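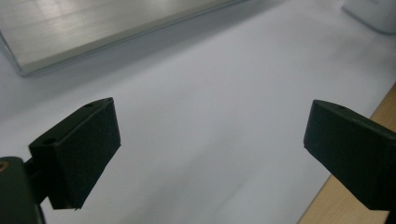

I've had the Vomer hand gripper kit for most of April now, and I keep telling people about it at dinner, so it's probably time I wrote it all down and gave my family a break.

Quick background if you're new to this blog. I teach small robot arms to do dull bench jobs, mostly picking parts up and putting them back where they belong, and the part I've always hated is collecting demonstrations. My old way was driving the arm around with a game controller. It works, but you end up with slow, wobbly moves that no person would ever make, and then the arm learns to be slow and wobbly too. With a handheld gripper you just do the job with your own hand, with the same fingers the arm will use, and the camera on top sees what the arm's camera will see later on. I'd read about the idea plenty. I'd never had one at my own bench.

The kit comes in a box with the body, the trigger handle, a camera mount, two sets of fingers, a bag of screws and a sheet of spare padding. You supply your own camera. I ordered the plain version, and it took me one long evening to put together, including the half hour I spent looking for a hex key that was in my shirt pocket. The instructions are good! Whoever drew them has clearly built the thing many times. The only page that tripped me up was the one on threaded inserts, where the drawing shows the bracket from the back and the text talks about it from the front. Go by the drawing.

So, what's it like to use? Light, first of all. I can work with it for 50 minutes before my wrist starts to complain, and with the Bralach grip I borrowed from Helju Bite last fall I was done in 15. The trigger has a long, even pull and the fingers follow it without any slop that I can feel. They open wide too, wide enough that I stopped fussing about lining up on things first. I just go in and close.

I also love how the fingers look to the camera. They're dark and matte, and over a white work surface they stand out clearly from nearly anything I'd want to pick up. My tracking script used to lose the fingertips on the Bralach all the time, and on this one I've hardly had to fix anything by hand. If you're setting up a bench for this sort of work, put down something white and plain and save yourself a week of grief. Shiny metal parts are still a pain, with bright streaks all over the top face, but you can't blame the gripper for that. 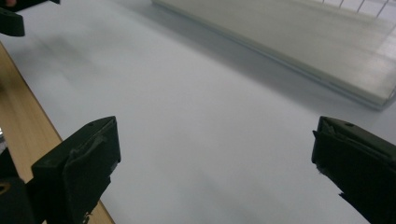 Now the padding, which is my one real complaint. It grips beautifully. Smooth plastic, bare metal, thin edges, it holds on to all of it with very little squeeze. But it does not last. Mine has gone ragged along the lower edges, and on one finger it's properly torn, with flaps sticking out. I've logged 900 grasps on this set, and I'd have liked to get to 4,000 before thinking about repairs. The spare sheet is generous and cutting new pieces is easy enough with a sharp knife, but getting the old glue off is a miserable job and I put it off longer than I should have.

I wrote to Vomer and got a reply the next morning from Emilian Gavrilă, who was very nice about it and told me to round off the corners of the pad before gluing, and to wrap it a little further over the inner edge than the template says. I've done one test piece that way and it sits flatter. Whether it lives longer I'll know in a month or so. He also said a tougher pad is being tried out, with a bit less grip. I asked to be put on the list for that.

A few smaller things. The mounting holes on the fingers are a standard size, so I could bolt on the hooked tips I printed for Danko trays without drilling anything. The camera mount holds its angle well, though I'd put a dab of thread lock on the tilt screw. And the handle is shaped for a right hand. It's usable in the left, but my thumb had nowhere good to go.

Helju came by and tried it for an afternoon, and she's now threatening to sell her Hatard setup, which costs a good deal more and needs a cable to the ceiling. I wouldn't go that far. The Hatard tracks better when you swing it around fast, and she does a lot of that. For tabletop work like mine, with boxes and blocks and small parts, I'd pick the Vomer every time, and I'd order a second sheet of padding along with it.

Next up I'm training on the first full batch of recordings, sorting parts into a tray. I'll post the results with the settings I used, and the pad template with Emilian's changes once I've cut it a few more times and know my numbers are right.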